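Rail Operations 2 – Notes for session 2: Getting a depot ready for new trains

October 10, 2025

Hi everyone. I talked way too fast last time (sorry!), so I've put more into these notes than usual. Please read them before we meet, and bring the Binitz track plan with you, the one with the stabling roads marked.

When I started out, I thought a new fleet was mostly a story about trains. Then I spent two winters at the Folladby depot and found out how much of it is about sheds, drains and doors. The old units there ran as pairs of short sets, so the maintenance roads had been built to suit. A longer fixed set wouldn't fit inside with the doors closed, and you can't just uncouple it in the middle the way the night shift was used to doing.

So, first thing to look at: shed length. Compare the full train with the usable length of the road, measured between the stop block and the door. People love to quote the length of the building – please don't.

Second: power. Our case study line, Gallardo, has overhead wires on the main line but none inside the wheel lathe building. Trains have to be pushed in by a shunter, and that takes about 20 minutes each way. Put that in your plan or your timetable falls apart by breakfast. 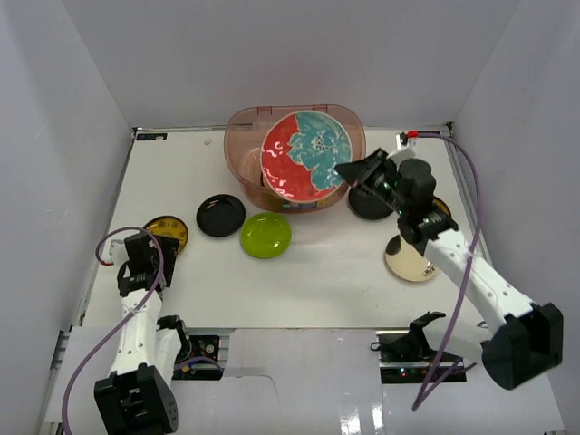
Third, and this is the part I get excited about, is mileage running. At Jukitz every new train had to cover 1000 miles without a serious fault before it was accepted for passenger work. If a fault did show up, the count went back to zero! You can imagine the mood in the depot office. It also means you need drivers, paths and a free road for a train that isn't earning anything yet.

Reading: Maite Cantero's chapter on depot layout. Skip the section on paint shops, we'll get to it later.

For next time, sketch one night at Binitz with the old and new fleets sharing the depot. Mark which trains go where, and when each one moves. Pencil is fine, and so are crossings-out.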